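Tomar files papers for Undier council seat

June 13, 2018

Sarita Tomar has filed nomination papers for the vacant Thakur ward seat on Undier Borough Council, the returning officer confirmed.
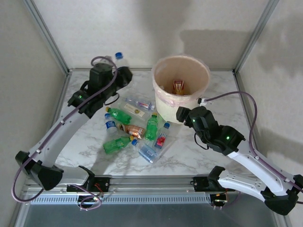

The papers carried 84 valid signatures against a required 30. Tomar stands as an independent and proposes a deposit scheme for drinks containers in the ward.

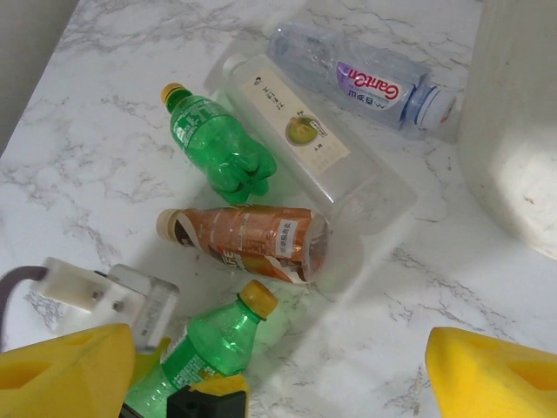 Plastic bottles on a marble-patterned surface.

Spending is capped at £200 per leaflet run under the council's by-election rules. Withdrawals close on 3 August.

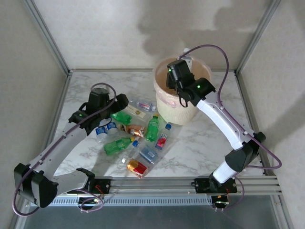
Postal vote forms are held at the Larex Road office.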